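Wollport Workshop Users - Minutes of Monthly Meeting
18 January 2024

Present: Zübeyde Dönmez (chair), Stela Toma (minutes), plus 15 members
Apologies: 4 received

1. Minutes of the December meeting
Approved with one correction: the sander went to Zamfir for repair, not to Fimex.

2. Money
Balance is $3,120 after the heating bill. The Arketti invoice for shelving is still open. Stela will call them and ask for a corrected copy - the one we have lists the wrong delivery address.

3. Benches
The two benches by the window will be oiled before the end of the month. Members are asked to keep them clear from Friday evening to Sunday night. Zübeyde has the oil and rags. A request for a third bench was held over.

4. Loose cables
Several members said they can never find the right lead, and that cords get left on the tables after evening sessions. There was a long discussion about hooks or boxes. Agreed on boxes, one for power and one for audio and data. Each cord is to be coiled and tied before it goes in. Anything with a damaged plug goes to Stela, not back in the box.

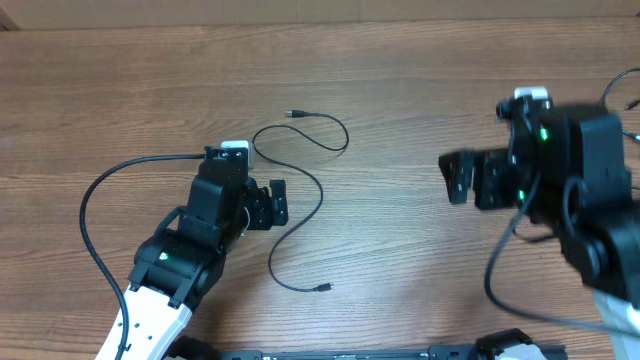 Item 4: thin dark cable on the wooden tabletop, plug with silver tip.

Action: Stela to buy four packs of ties and label the boxes. Members to take home any cords that belong to them. Unclaimed ones will be shared out at the next meeting.

5. Other business
The side door sticks again. Zübeyde will plane the bottom edge.

Meeting closed at 8:40 p.m.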